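Most home robot builds fail because people start with the arm. They spend the money, bolt it down, make it wave, and then have no idea what it is for. I think you should start with the bin.

At our shared workshop Maeve Brophy and I spent 8 evenings in March on what goes under the arm before we wrote any picking code. Chelsea Tapley thought we were wasting time. She wanted to enter Juna, our control program, for the Cusix open day and show it stacking blocks.

Stacking blocks teaches you very little. A block is the same from every side and it stays where you put it. Sunglasses don't, and neither does clear plastic, which cameras hate.

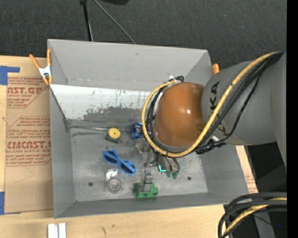
Clamps are fine, too. I have read plenty of advice saying a proper fixture must come first, and I disagree. You will move the bin many times before you know where it belongs, and a clamp comes off in 2 seconds. Drill your holes once you have stopped changing your mind. We still haven't.

147 shares | 8 comments

Contact | © Rovport | Back to top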